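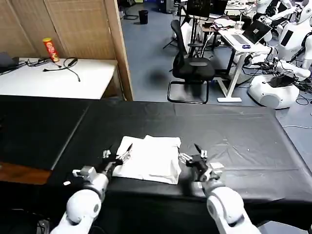 How many of the sampled menstrual products have now been tested for residual solvents?

Of the 200 products bought for the study, 70 have completed the solvent screen. The remainder are in storage at Zellside and will be run in three further batches.

Progress report to the Hamel Fund
Project: Residues in single-use and washable menstrual products
Reporting date: 13 January 2022
Prepared by: Aarti Sachdeva, project lead

1. Position against plan

Purchasing closed on schedule in August. Products were bought over the counter and online, in the packaging a customer would receive, and logged by batch number where one was printed. Tampons, disposable pads, liners, washable pads and period pants are all represented. Menstrual cups were left out at the second planning meeting and remain out of scope.

The solvent screen started five weeks later than planned. The delay came from the headspace autosampler at Zellside, which failed its leak check twice and needed a replacement valve. Josiane Arnaud reran the calibration series after the repair and the results met the acceptance limits in the protocol. Samples run before the fault was found have been discarded and repeated.

The metals work is ahead of plan. Digestion of the tampon samples is finished and the extracts are with Nundau for analysis. Blanks and duplicates were sent under coded labels.

2. Methods: changes since the last report

Two changes were made, both agreed in writing with the Fund.

The first concerns extraction. The original protocol used a single organic solvent for all product types. This gave poor recovery from pads with a gel core, where the absorbent swelled and held back part of the spike. Ysaline Carré tested a shorter extraction on the top sheet and core separately. Recovery improved and the two layers can now be reported apart. The top sheet result is the more useful of the two for exposure, as it is the layer in contact with skin.

The second concerns washable products. Each is now tested as bought and again after five washes at 40 degrees, using an unscented detergent. The protocol had called for one test only, as bought. The extra runs add bench time but no purchasing cost.

3. Results so far

Results are provisional and should not be quoted outside the Fund. Most of the screened products were below the reporting limit for every solvent on the target list. Where a solvent was found, it was more often in the core than in the top sheet. Scented liners gave crowded chromatograms, and several peaks have not yet been identified. Didier Barbier is working through these against the reference library.

No health conclusion can be drawn at this stage. The measurements give the amount present in a product. How much passes into the body is a separate question, to be handled in the exposure model under work package 4.

4. User survey

The survey on product use closed with 818 usable responses. Questions covered product type, hours of wear, number changed per day and any skin irritation. Monique Lecomte has cleaned the data and removed duplicate entries. Respondents aged 50 and over are few, and the wear-time estimates for that group will have wide margins. The survey was open to anyone who found it, so the figures will not be presented as national averages.

5. Risks

Supply of the isotope-labelled standards is slow. The current stock covers the next two batches. An order has been placed with Tisov, delivery date not confirmed.

Two products have been reformulated since purchase. Both will be reported under their original batch numbers, with a note.

6. Spending

Spending is within budget under all headings except equipment repair, which is overspent by the cost of the valve and the engineer's visit. We ask that this be met from the underspend on travel. No increase in the total award is sought.

7. Next period

Complete the second and third solvent batches. Receive the metals data from Nundau and check it against the coded duplicates. Begin the washed series. Send the draft exposure model to the Fund's reviewer for comment.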